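Sivier Opens Takeout Packaging Return Program

Sivier will begin taking back used takeout cups, lids and bowls at 31 partner cafes in March. Customers pay no deposit. Returned items are sorted by material at the company's Clernska site, which can handle 3,000 pieces a day.

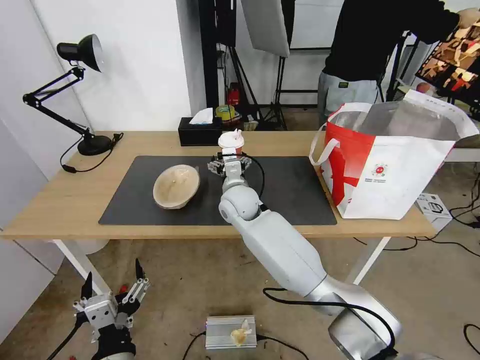
How returns work

Customers empty the item, separate the lid and leave both at the counter. Cafes pay a flat fee of $99 a month for collection, including on Sunday.
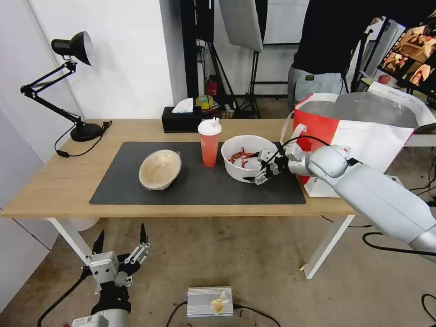 Joyce Biwott said the fee was fair but that smaller cafes would need a second pickup each week. Sivier will review the schedule after the first 1,100 collections.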